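Calholm is seeking a sound editor for Clolow, a feature documentary about a river ferry service. The position is a 34-week contract, based in our Plomavberg cutting rooms.

The editor will prepare dialogue and effects tracks for a 70-minute picture, conform sessions to revised cuts and deliver stems to the mixer. The location library holds 3,421 catalogued clips. 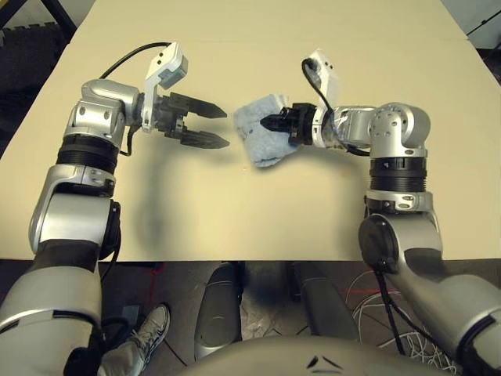
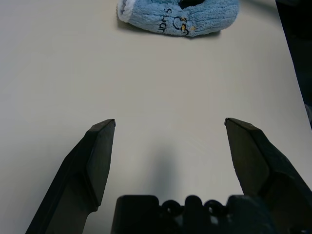
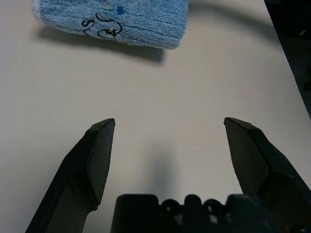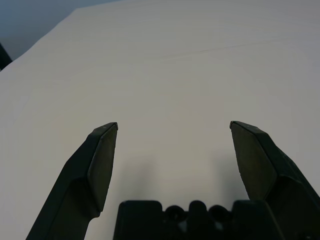 Tabletop, four views.

Applicants need three feature or broadcast credits and a working knowledge of 5.1 delivery. Colour grading experience is not required.

Send a résumé and credit list to Xóchitl Hinojosa, post-production supervisor, by Thursday, December 15, 2022.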